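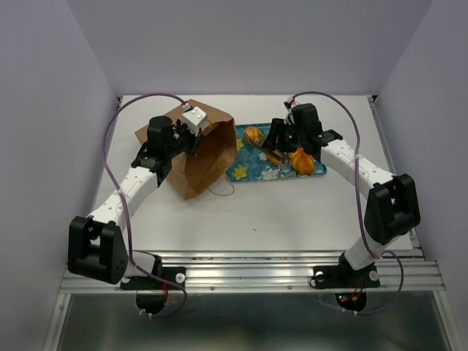
Catering and Shared Spaces, Estley Building

Pastries to leave the bag from August

The paper bag has had a good run at the Estley Building. From the start of August, pastries ordered for morning meetings will be taken out of it and put on a tray before anyone sits down, bringing to a close a debate that has outlasted two tea urns and one head of facilities.

The change was confirmed this week by Gillespie Farquharson, who runs catering and shared spaces and who described the decision as "overdue, modest and, judging by my inbox, the most important thing I will ever do".

Until now the practice has been simple. The bag came up from Walczak, the bakery on the corner, and was placed on the table. The first person to arrive tore it open down one side. The last person to arrive was handed whatever was left in the bottom, with a good deal of what had once been attached to it. Between those two moments the bag was passed from hand to hand, and everybody had a look in.

Walczak delivered 682 bags to the building over the past year. The figure comes from Merja Nieminen in accounts, who was asked for the cost of the pastries and supplied the number of bags as well. Most of them were brown paper with string handles, and a fair share are believed to be still in the cupboard beneath the second-floor sink, where people put them in case they come in handy. They have so far come in handy for storing other bags.

The replacement is a blue tray with flowers on it, yellow and white among the teal, which came from a clearance at Plomura and was chosen, Farquharson said, on the grounds that it was rectangular and available. Opinion on the pattern has settled down after a lively first fortnight. One early comment in the kitchen book called it "a bit much for a budget review". Another, written underneath in different ink, said that a budget review could do with it.

A trial ran through the early summer in the small meeting room, with 140 members of staff passing through over the course of it. Buns and croissants were set out with a little space between them, and forks were put at one side for those who wanted one. The forks proved controversial. Ryszard Kaczorowski, who chairs the Monday-to-Friday nine o'clock and has strong views on most things that happen before ten, holds that a croissant is eaten with the fingers and that anyone reaching for cutlery should be gently asked if everything is all right at home. He has nevertheless been seen using a fork on a bun. He says that was different.

Complaints about crumbs fell during the trial, though Farquharson is cautious about claiming a victory. "We moved the crumbs from the carpet to the tray," he said. "I regard that as progress. Others regard it as me giving them something to carry to the sink." 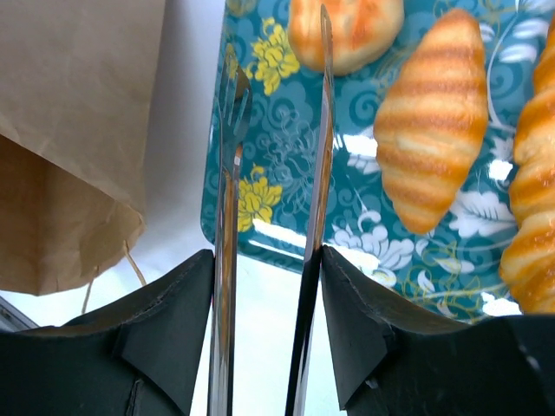 A round bun and a croissant on the floral tray, with a second croissant to the right.

Carrying the tray to the sink is the part of the new arrangement that has needed the most writing down. The guidance, which went up beside the kettle last week, runs to one side of paper after a first draft that ran to four. Whoever books the room puts the pastries out. Whoever leaves last brings the tray back. It should be wiped with a damp cloth and stood on its edge by the draining board to dry, and it should not go in the dishwasher, where it does not fit, as three separate people have now established.

The bag should be emptied in one go, laid on its side and the contents eased out. Shaking is discouraged. So is upending the thing over the tray from a height, a method that briefly caught on in the trial and that Mieczysław Nowicki in building services likened to unloading gravel. String handles should be snipped off before the paper goes in the recycling. There is a pair of scissors on a hook for the purpose, or there was at the time of writing.

There had been a proposal for tongs. It came from Dariusz Szczepańska on the third floor, who wrote a thoughtful page and a half on the matter and attached a drawing. The tongs were bought, admired and used for two mornings, after which they went missing and were traced to the toaster, where they are by general agreement more use. A second pair is on order from Ismont. Anyone who finds the first pair somewhere other than the toaster is asked to leave it be and mention it.

On the larger question of who gets the last croissant, the guidance is silent. Farquharson said he had taken soundings and decided that it was a matter for individual conscience. Under the old system, he pointed out, the last croissant could be denied altogether by anyone willing to fold over the top of the bag and look innocent. On a tray it simply sits there, and so does everybody else, for up to seven minutes on the longest occasion recorded. Kaczorowski ended that one by cutting it in half and eating both halves.

Walczak has taken the news calmly. The bakery will go on sending its orders up in paper, and has asked only that people stop returning the bags to the shop in the belief that there is a deposit on them. There isn't, and there never has been.

Orders for meetings before ten should be placed by three in the afternoon the day before, on extension 1481. Callers should say how many are coming and whether any of them is Ryszard. The tray lives on the shelf to the left of the fridge and can be borrowed for birthdays and leaving dos, provided it is back by the following morning and has been wiped on both sides.

Requests for a second tray in a plainer pattern have been noted.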